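Ask Udlow > Household > Odds and Ends
Filed under: what is this thing, desks and drawers, please don't tell me to throw it out
Asked in May by lill_at_the_desk

White stick, one end round, one end flat, lives with a floppy beige cone. What have I got?

We bought a used desk and it came with a drawer nobody had emptied. Most of what was in there explained itself. Paper clips, a dead calculator, a takeout menu from a place that is now a dentist. Then there was a soft-sided beige cone with a white stick in it, and those two have now been on my table long enough that my family refers to them as if they pay rent.

The stick is plain white and matte, smooth, same width all the way along. One end is rounded off. The other is flat, like it was cut or maybe molded that way. There's a very faint line running across it partway down, closer to the flat end. No writing on it anywhere. I laid it down on the white sheet I use to keep glue off the table and had a good look with my reading glasses, and then with my husband's reading glasses, which are stronger.
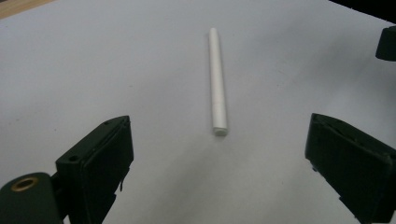

My first thought was chalk and I'd still put my money there. My husband says it's part of something, and that the line is where the two halves meet. He pulled on it. Nothing came apart, but he pulls on things the way you'd pull on a push door, so I don't consider the matter closed. My daughter says it's a candle with no wick, which is a thing she made up.

The cone is the bigger puzzle. It has a flared rim at the narrow part that's a bit stiff, and below that the sides are softer and creased and spread out as they go down. If you stand it with the wide part on the table, the stick goes in the top and stays up by itself. I can't tell if that's what it's for or if somebody in 1990-something was just pleased with themselves.
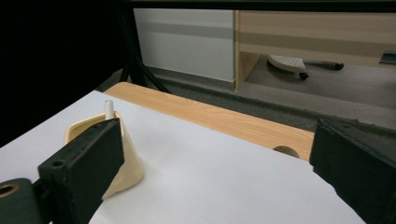 The stick standing in the cone, on the sheet at my end of the table.

What I'd like to know:

1. Is the stick chalk, and is there a way to find out that doesn't wreck it?
2. Is the cone a holder, a funnel, a cup, a hat for a very small clown?
3. Do they belong together, or did they just meet in the drawer?

I'm not expecting it to be worth anything. I would like to win the argument.

Answer by Kibet Makokha
Marked helpful by the asker

I taught middle school for long enough to have chalk in the lining of every jacket I own, so I'll take question one.

Test it somewhere you don't care about. Drag the flat end across a dark, slightly rough surface with hardly any pressure. A piece of slate is perfect, the back of an unglazed tile is fine, and black construction paper will do. If it leaves a white line that smears under your finger, you have chalk or something close enough to chalk that you can say so at dinner. If it leaves nothing, or skates, think plastic. If it leaves a faint greasy mark that you can only see when you tilt the paper, think wax, and apologize to your daughter.

You'll lose a speck of it. I'd call that a fair price.

The rounded end doesn't rule anything out. Some chalk is molded with one end rounder than the other, and any stick that's been used at an angle for a while gets a soft nose. The line doesn't rule anything out either. A mold can leave one. So can a fingernail, or a drawer divider, or years of rolling up against the same paper clip. If it were a joint between two pieces I'd expect you to be able to catch it with a nail all the way around. Turn it slowly against your thumbnail and see. If the nail drops in at every point, your husband is back in the game. If you only feel it on one side, it's a scratch.

Please ask him to stop pulling. Chalk breaks at the weak spot, and then you will have two sticks and the same argument.

If it does turn out to be plastic, try wiping one end with a damp cloth before you go any further. Some of what looks like matte white plastic is shiny plastic under a coat of drawer.

On the cone I have only opinions. Anything with creased sides that give when you press them and a firmer rim was probably meant to be squashed or folded at some point. I had a collapsible funnel for camping that felt the way you describe. It also made a decent pen stand, though I never saw that mentioned on the packaging.

Answer by tullia_k

its a funnel. my mom had one for filling salt shakers. turn it over, the wide part goes up. you have it upside down thats all

the white thing is probably just chalk, I wouldnt test it on your table like the other guy says

Answer by pulska60

The other guy didn't say to test it on the table, but fine.

I clear out houses for a living, or near enough, and I've opened something like the contents of this drawer many times over. My experience is that two things found together in a desk have nothing to do with each other until proven otherwise. I once spent a whole evening on a "set" that was half a hair curler and the foot off a toaster. They fit together beautifully.

So I'd look at the cone without the stick for a minute. Flip it over and check for a hole that goes all the way through. No hole, and it's a cup or a cover. A hole, and it's a funnel or a sleeve of some kind, and the stick was being stored in it because it happened to fit. Then look inside for residue. White dust in there would tell you the stick has been living in it a good while, and it would help you on question one too.

Also look at the rim for wear. A holder gets rubbed on the inside of the top. A funnel gets rubbed on the outside, where it sits in the neck of whatever you're filling. This works maybe half the time, which is better than I do with toasters.

As for value, there's a bin of sidewalk and board chalk at the Udlow swap shop, 80 cents a handful. The bin is next to the lamps.

Reply from lill_at_the_desk

Thank you all. Kibet, I did the thumbnail thing and I feel the line in some places and lose it in others, so we're calling it a scratch, over one objection. Slate test will have to wait until I own some slate. Tullia, I turned the cone over and it fell over, but I take the point. Will look inside for dust tonight, once I get it away from my daughter, who has put it on the cat.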